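Keeping the house safe while you are away

Many of our readers in Stullard will travel in September, and we received several questions about leaving a house empty. Prys Gethin from the Cadwaladr locksmith shop gave us his advice, and we share it with pleasure.

Please check first the back door. A strong lock does not help much if the strike plate is held by 2 short screws. Prys recommends long ones, which reach the frame of the house.

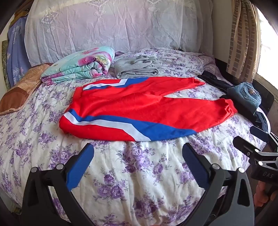

A red top with blue and white stripes, laid out on the bed.

For the lamps, he suggests a simple timer that turns on at 8 in the evening. It is better to change the hour between rooms, so the house does not look the same every night. Ask also a neighbor to take in the mail.

The shop will check your door locks without charge if you live on the Brivska side of town. We have printed 200 copies of the checklist, and you can take one at the front desk.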